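Notebook, shared bench – November, started 21:40

Nekia (the floor rover) again. Fatos says the new planner is done. I have heard that before, so I spent the evening trying to make it fail in the simulator before we let it loose on the real base and wreck another caster.

Setup: nav stack as Fatos left it, step limit 3000, battery model off, wheel slip off. I don't like slip being off. The shop floor is dusty and the left wheel has always dragged a little. Ifor says slip can wait until the map is right. Maybe, but "can wait" is how we ended up with the gripper mount held on by zip ties.

First batch was 30 runs in the living room map, goal set by the coffee table, start positions random. Success rate looks great on the printout. Then I read the log. The checker calls it a success if the base stops within 800 mm of the goal, straight-line distance. It doesn't care whether there is furniture in between. So a rover parked against the wrong side of a sofa could get full marks. Changed nothing yet, want Fatos to see it first.
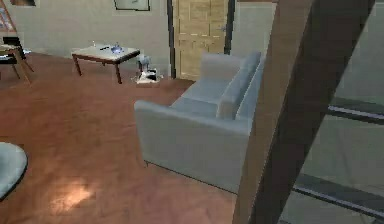
Living room map, from behind the sofa. Coffee table is on the far side, door in the back wall.

Things I don't trust in this map:

Floor. The renderer puts a glossy finish on the wood and there's a bright patch of reflection on it. Our depth camera hates shiny floors. The simulated one reads them perfectly, which tells me nothing.

Glass. Big see-through panel on the right, next to the dark beam, with rails behind it. Zorica checked the collision file and the panel is in there as solid, fine. But the simulated depth sensor also treats it as solid, and ours will look straight through. I'd bet lunch on it.

Sofa. Goes right down to the floor, so no gap to worry about. The couch in the break corner has legs, and the rover will try to go under. Need a map with that in it.

Run that stopped early: hit the limit at step 2911?? Limit is 3000. Either the counter starts late or something else is ending the run. Asked Fatos, he said "rounding." It is not rounding. Selma thinks the reset at startup eats some steps without logging them. More likely, but she hasn't shown me the line either.

23:15. Reran that one with the same seed and it ended at the same step. Good, at least it repeats.

To do:
- path distance in the checker, drop straight-line
- slip on, left wheel worse than right
- find whatever ends runs before the limit (Selma)
- noise on depth near glass and shiny floor, ask Zorica how
- no hardware test until the first three are done. Fatos, this means you

Luzius has the base charger at home – get it back.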